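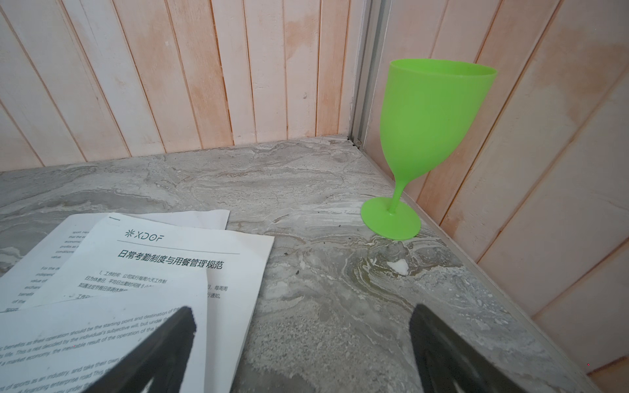
Clolterville Robotics Club
Progress report to the Citisitz small grants office
Period ending 28th January

Work done

The arm is assembled and the wrist camera is mounted above the two-finger gripper. Students moved on from foam blocks to household items this period. The current task is to pick up a plastic wine glass by the stem and set it down upright at a marked spot. Loose sheets of paper are the second item. The gripper still pushes them along the counter, and we have no good method for them yet.

The team logged 67 attempts with the glass and 30 with paper. Most failures with the glass came when it stood close to a wall – the fingers need room on both sides, and the approach path doesn't allow for that.

Changes to the plan

Jarmo Kiiskinen has taken over the control code from the two seniors who finished in the fall. He is rewriting the approach so the arm can come in at an angle. The Erkotau wrist mount loosened twice and was refitted with longer screws. Camera calibration has to be repeated after each refit, and this cost us 2 sessions.

Spending

$919 spent to date, mainly on the mount, cables and a replacement motor from Vukadinović. Receipts are attached. No change to the total requested.

Next period

Finish the angled approach, then repeat the glass trials near the wall. Paper handling continues if time allows. The students will demonstrate the arm at the regional meet in April.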